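Gunetti Stretch Log: README

Version of 2018-12-20. Maintained by Shoaib Jafri, who also answers the mail, slowly.

What is in the folder

Daily notes kept by people doing a home stretching plan for stiff necks and lower backs. The plan was handed out at the Horkton physical therapy office. There are 26 people in the log and it covers 21 days, with 3,000 entries once the duplicates were taken out. One person logged the same hamstring stretch four times in a minute. I admire the spirit, but three of those are gone.

The files are plain comma-separated text. They open in any spreadsheet program, which will then try to turn the pain scores into dates. Tell it no.

entries.csv: one line per stretch done
people.csv: one line per person, with age band and main complaint
moves.csv: the names of the stretches and the plain instructions we gave out
notes.txt: free comments, lightly cleaned

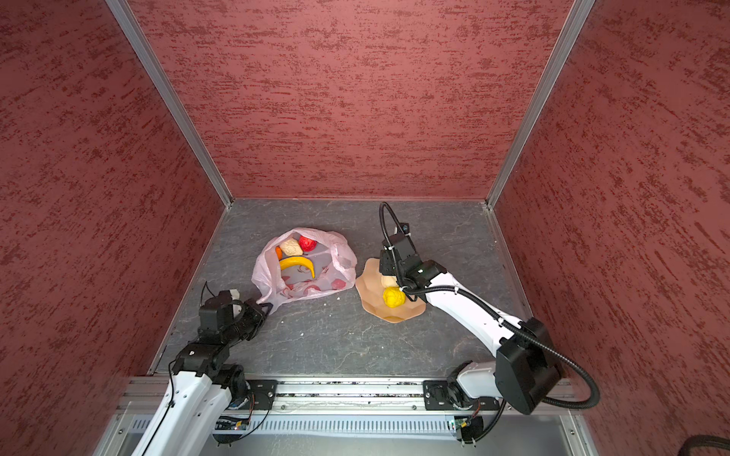

Columns in entries.csv

person: a code, never a name
day: counted from that person's first day, so day 1 is not the same date for everyone
move: matches the first column of moves.csv
hold: seconds held, as reported by the person holding
before: pain score before, 0 to 10
after: pain score after, 0 to 10
helper: yes if someone else was pushing, pulling or reading the instructions aloud

A word on "hold." We asked for 30 seconds. Nearly everyone wrote 30 seconds. Anyone who has ever stretched a hip flexor in front of a television knows what that number is worth. Please don't build anything delicate on it.

Blank scores mean the person left the box empty. A score of 0 means no pain. An earlier release mixed these up, and for a while it looked as if we had cured half the group. If your copy has a column called "relief," it is that release, and you should throw it out.

How it was collected

Each person got a paper sheet and a pencil. The sheets came back to the Horkton front desk and were typed in by me, then checked against the paper by someone with better eyes. Six sheets came back too smudged to read, and those days are simply missing. I did not guess.

The plan has six moves. Four are ordinary floor and chair stretches. The fifth is the Bakilana roll, a slow shoulder circle that came with a very long leaflet, most of it about breathing. The sixth is the chin tuck, which works best when you don't care who is watching.

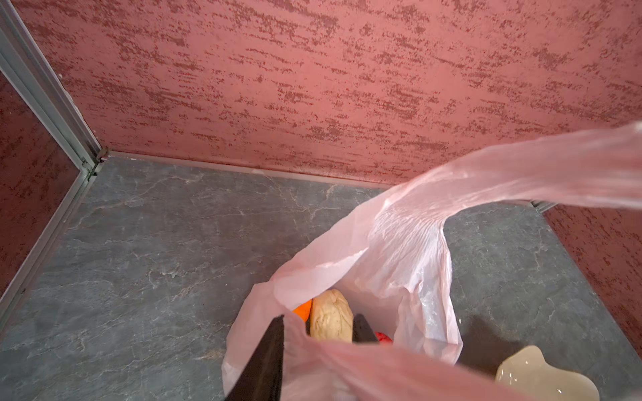
Figure 2. Open carrier bag on a gray floor.

What it is good for

Looking at whether people keep up with a home plan, and when they quit. There is a clear sag in the second week, and you don't need statistics to find it. It is also handy for teaching, being small, messy in the usual ways and free of anything shocking.

What it is not good for

Deciding whether stretching works. There was no comparison group. People joined when their backs hurt most, and backs that hurt most have a habit of hurting less later on, with or without us. It should not be used to pick a treatment for anyone, yourself included. If you have numbness, weakness in a leg or pain that wakes you at night, close the spreadsheet and call a doctor.

Known problems

The age bands lean heavily toward the over-fifties.
Left and right were not recorded for the neck stretch. I know.
Person P14 scored every session 7 before and 7 after. I called to check. The answer was 7.
The comments in notes.txt still have spelling mistakes in them, left in on purpose. I have grown fond of "lumber pain."

Privacy

Names, phone numbers and dates of birth were never typed in. Comments that mentioned a family member or an employer were cut down. If you think you recognize your aunt, keep it to yourself.

Terms

Free for teaching and for research that isn't sold. Credit it as "Gunetti Stretch Log, S. Jafri." The Plultton scripts that draw the weekly charts are kept separately and have their own terms, along with their own bugs.

Changes planned

A second round is due to start in January, with left and right on the sheet this time, and pens.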